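Progress report to the Bedoya fund - computer refurbishing, Dornesano site
10 Aug 2002
From: Yaneth Ccori

Short one this time, sorry, deliveries all week and I'm writing between boxes.

Where we are

Eight towers finished and out the door since the March report. They went to the Midach reading room, set up along the back wall, people using them already. Nine more on the shelves here waiting. Two of those look like parts only - bent cases, missing drives, not worth the hours. The rest should be fine with a cleaning and a new drive or two.

Bench work

Dells are up now. Side panel off, dust out first, then cooler off, old paste off, check the socket area, new paste, cooler back on. We do the power supply test before the board goes back to work, not after. Learned that one in spring.

The old paste is what eats the time. Some of it comes off with one wipe, some is like cement and has to soak. Heat spreaders come up a bit dull even when they are clean, that is just age and we dont chase it. We leave the processor in its socket unless there is a reason to pull it.

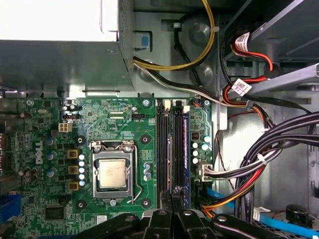

Still to do on the Dells

- capacitor check on every board, written on the tag, also for the ones that look good
- fresh paste and coolers back on
- tie the power supply wires up out of the way of the fan
- overnight run before anything gets a green sticker
- drives wiped and the wipe logged, Okik wants a copy of the log with each delivery

Money

Paste and wipes came in under what we planned. Drives came in over. Okik raised the price in the middle of the order and I took it anyway, waiting would have cost us the Midach date. I moved the leftover from cleaning supplies to cover it, if that needs a signed form from you please send me the form and I'll get it back the same day.

Nothing spent yet on the second bench. Still want it. With only one, a tower waiting on a part has to be closed up and moved every time somebody else needs the space, and screws go missing.

Problems

Storage mostly. The hallway is full and the landlord has asked twice. Also the tags, the ink fades, so we are switching to pencil.

Next report

Will have the final count for the Dells and the drive invoices attached. If you want to vist before then, mornings are better, call first.

Y. Ccori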